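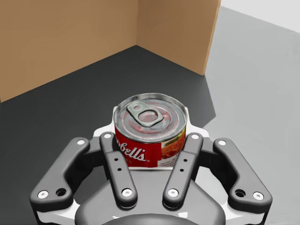

I think every town should have a soup night, and I'll happily bore anyone who stands still long enough to hear why. Ours runs in Fevcombe from October to the end of February, in the old reading room behind the library. You bring a bowl and a spoon. You pay what you like, or you don't, and then you sit wherever there's a chair.

Sitting wherever there's a chair is the best bit! I've lived on the same street for 27 years and it took a bowl of leek and potato to get me talking to Davina Nisbet, who lives two doors down and knows everything there is to know about pruning pears. We'd nodded at each other for most of that time. Now we share a ladder.

People say a café does the same job. I love a café, but you go in with the person you already know and you come out with them too. Soup night mixes you up. Last winter I sat between a lad of 16 and a man of 94, both arguing about the Bultilholm bus, and both right as far as I could tell.

The soup itself hardly matters, though Kristýna Jurčo's sour cabbage one is glorious - smoky, sharp, gone by half past six. On thin weeks we open tins, and the room is just as noisy.

Gastenport has started one as well, with 55 through the door on its first evening. If your town has a room, a big pan and a working hob, please try it this winter. Ask the library first, they usually have the keys.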